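Speaker notes - Buying less for the flat
Talk for the Brurkis tenants' evening, Lindiwe Venter

Slide 1. Why I started
Say hello, thank Erick for the room. I moved into a one-bedroom flat on Long Street with 2 carloads of things and no cupboards. By January I could not open the wardrobe door fully. Ask who here rents storage. Wait for hands.

Slide 2. What it cost
Storage unit at Lulitz: 400 a year. When I priced what was in it, most of the boxes were worth less than that. Read out the list - bread maker, tent, three sets of curtains for windows I no longer have. Don't rush this part, people like the curtains.

Slide 3. Floor space
Measure the floor before you measure the furniture. Anything with legs that spread takes up more room than its top does, and you will kick it. Hongjun Tian keeps his folded behind the door and only brings them out when he needs them.

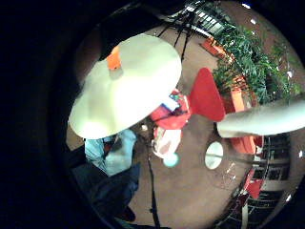 Slide 4. Borrowing
The lending shelf is in the basement, next to the meter cupboard. Zihan Kong has the key until 8 in the evening. Door code is 3972, tenants only, so leave it off the handout. Drill, ladder, carpet cleaner. Sign the book, both out and in.

Slide 5. Questions
Someone will ask about sofas. Shengli Cai sold hers in parts and can explain how. If there is time, show the charity collection form again and remind them that mattresses are not accepted.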